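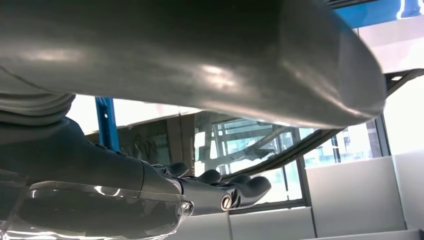 Is there anywhere to watch the old Clumside House episodes without a cable package?
The Poseck channel's own site streams the first two seasons free, and the rest come up as reruns in the afternoon, usually at 3:30.

Subject: Re: [home-tv] Clumside House, where to start?

Hi all,

I put the short answer up top for anyone reading on a phone, but I have a lot more to say because I just finished rewatching the entire first season and I loved it all over again!

> Hello list, longtime lurker here. I keep seeing Clumside House
> come up in the thread about shows that use real budgets. I only
> ever caught the tail end of it at my sister's place and never knew
> what it was called. Is it worth going back to the beginning? Or
> does it take a while to get good, like most of them?

Start with the very first one. They were clearly still working out how the show would run (the music is much too loud and there's a long bit about a mailbox), but the house is such a wreck and the host is so happy to be in it that you get pulled right along. The kitchen shows up in episode three, and if you only have time for one, watch that. She keeps the old cabinets, moves the sink under the window, and spends the money on a proper range hood and a floor that doesn't slope. The before and after shots are from the same corner, at the same time of day, which I wish every show would do.

> Also, is it the one where they put the prices on the screen? I'm
> redoing a half bath and that would help me a lot.

Yes, that's it! Each item gets a price the first time you see it, and there's a running total at the end of the segment. The half bath is in season two, and she brings the whole thing in at $2000, with the vanity being a secondhand dresser she had cut down for the basin. Watch how they seal the top, they go through it slowly and she redoes one edge on camera. Prices have gone up since then, of course, so I'd use it for seeing where the money goes and get your own quotes. The wallpaper was a Sterkance pattern and I looked for it when I did my own hallway. They still had the green. It was $121 for the rolls I needed and I have enough left over to line a drawer or three.

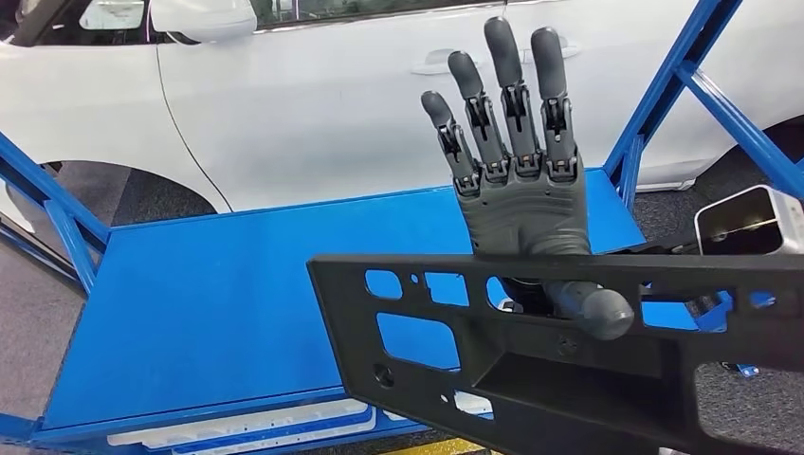 Robotic hand with the fingers up, black trim part in front.

> I heard the later seasons were different. Somebody said they
> changed the house?

They did. The original house was finished, so season three moves to a little place in Pacheco with a sunroom stuck on the back. Some people on here dropped it at that point and I get it, the new kitchen never had the same charm. But the sunroom two-parter is lovely, and there's an hour on picking whites that I have made every one of my friends sit through. She paints the samples on big boards and carries them from room to room, morning and evening, and you really can see them change. I did the same thing for my living room and ended up with a color I would have walked right past at the paint counter.

Season four I'm less sure about. More guests, shorter projects, and the prices stop showing up on screen about halfway in. The front porch episode is good. I'd skip the one with the bunk beds.

> Last thing, does anybody have an episode list? The one on the
> channel site seems to be out of order.

It is out of order, and two of the titles are swapped as well (the laundry room one is listed as "Pantry" and the other way around). I keep my own list in a plain text file with the room, the main materials and whether the prices are shown. It's 444 lines now because I add notes every time I rewatch. I'd be glad to send it to anyone who wants it, just reply off list so we don't fill up everybody's inbox. If you have notes on the holiday specials please send them my way, I only ever saw the one with the staircase.

And do tell us how the half bath goes! What are you thinking for the floor? I'd love to hear from anybody who has tried the painted tile she does in season two, too. Mine is holding up fine by the tub but it has started to chip right at the doorway, and I can't decide whether to touch it up or start over with a different primer.

Happy watching,
a very devoted Clumside fan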